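Point d'étape du comparateur Iline, à l'attention du fonds Stumar

17/5/25

Bonjour à toutes et à tous,

Je vous avais promis un point d'étape au printemps, le voici, un peu plus long que le précédent (désolée d'avance, j'ai eu du mal à couper !). Pour celles et ceux qui prennent le dossier en route : Iline est le site où je publie des fiches sur le petit électroménager, avec l'historique des prix et un avis rédigé après usage. Votre subvention paie l'hébergement, les achats d'appareils et une partie de mon temps.

Le catalogue d'abord, puisque c'était votre première question la dernière fois. Nous en sommes à 2 447 fiches en ligne. J'ai passé une bonne partie de l'hiver à faire le ménage là-dedans, entre les modèles retirés de la vente, les doublons créés par une simple différence de couleur et les références qui changent de nom d'un marchand à l'autre alors que l'appareil est le même. C'est un travail ingrat et il ne se voit pas sur le site, mais les courbes de prix sont nettement plus propres depuis. Un même aspirateur traîneau n'apparaît plus deux fois dans la liste avec deux « prix les plus bas » contradictoires, ce qui me valait régulièrement des messages agacés.

Côté relevés, nous suivons maintenant treize marchands. Le dernier à nous avoir rejoints est Travus, qui nous envoie un fichier propre chaque nuit, avec les frais de port dans une colonne à part (le bonheur !). Pour les autres, ça reste du bricolage : certains fichiers arrivent avec des virgules à la place des points, d'autres oublient l'éco-participation, et il y en a un où les bouilloires sont rangées avec les luminaires. J'ai écrit des règles de correction pour chaque cas, elles tiennent, mais il faut les relire dès qu'un marchand change quelque chose chez lui.

J'ai aussi revu la façon dont on annonce une baisse. Avant, on comparait avec la veille, et un prix gonflé pendant deux jours puis ramené à son niveau habituel passait pour une belle promotion. Maintenant la fiche compare avec la médiane des trois derniers mois et l'affiche en toutes lettres. Du coup il y a moins de pastilles vertes sur la page d'accueil, et j'ai perdu quelques clics, je préfère vous le dire franchement. Les lecteurs qui m'écrivent trouvent ça plus honnête, et moi aussi. On verra ce que ça donne au moment des grosses promotions de novembre, où l'ancienne méthode s'affolait complètement.

Les essais, maintenant. J'ai terminé la série sur les robots aspirateurs d'entrée de gamme et celle sur les blenders. Pour les blenders, j'ai gardé la même recette de soupe d'un appareil à l'autre, avec les mêmes légumes coupés à la même taille, et j'ai noté le bruit, le temps de mixage et surtout le nettoyage. C'est ce dernier point qui départage le plus les modèles à l'usage, bien davantage que la puissance annoncée sur le carton. J'ai donc ajouté une rubrique « entretien » à toutes les nouvelles fiches : ce qui se démonte, ce qui passe au lave-vaisselle, le joint qu'on oublie toujours au fond du bol.

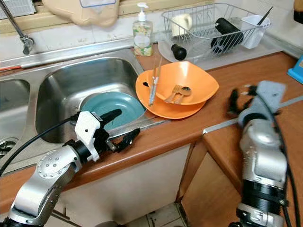

Côté cuisine : l'évier, une assiette bleu-vert et les bols orange avec leurs couverts en bois.

Pour les robots, la rubrique entretien parle surtout de brosses et de cheveux enroulés autour de l'axe, je vous épargne les détails. Une chose tout de même m'a surprise : le prix des consommables varie énormément d'un modèle à l'autre, et il n'apparaît nulle part dans les comparatifs. Un robot vendu pas cher peut devenir franchement coûteux si son filtre ne se trouve que chez le fabricant. J'aimerais afficher un coût d'usage sur deux ans à côté du prix d'achat. La maquette est prête, le calcul aussi, il me manque encore les prix des filtres et des brosses pour une bonne partie du catalogue.

Passons à ce qui coince. Le module d'alertes par courriel, confié à Nigam, a pris presque trois semaines de retard. Les messages partaient bien, mais en double dès qu'un prix bougeait plusieurs fois dans la journée, et j'ai préféré tout suspendre avant de fâcher les abonnés. Une version corrigée tourne en test sur mon adresse et sur un petit groupe de lecteurs patients (merci à eux !). Je ne rouvrirai les inscriptions qu'après un vrai changement de prix en cascade, un jour de soldes par exemple. Le retard n'a pas entraîné de facture supplémentaire, le forfait couvrait les corrections.

Sur le budget, l'enveloppe « achats d'appareils » part plus vite que prévu et l'enveloppe « déplacements » n'a quasiment pas servi. Je vous demande donc l'autorisation de basculer le reliquat de la seconde vers la première, sans changer le total. Ça me permettrait d'acheter les aspirateurs balais de la prochaine série au lieu de les emprunter aux marques, avec tout ce que ça suppose de conditions à négocier et de cartons à rendre en parfait état. Les appareils déjà testés sont revendus d'occasion et la somme retourne dans la même ligne, vous la retrouverez dans le tableau joint.

Pour la suite, je compte m'occuper dans l'ordre des alertes, des prix des consommables, puis des aspirateurs balais. La refonte de la version mobile attendra l'automne, elle est moche mais elle marche. Si vous voulez inverser deux priorités, c'est le bon moment pour me le dire, rien n'est encore commandé.

Il me faudrait votre réponse sur le transfert entre les deux enveloppes avant de passer la commande des balais. Un simple courriel me suffit, et je reste joignable par téléphone si vous préférez en parler de vive voix.

Bien à vous,
La responsable éditoriale d'Iline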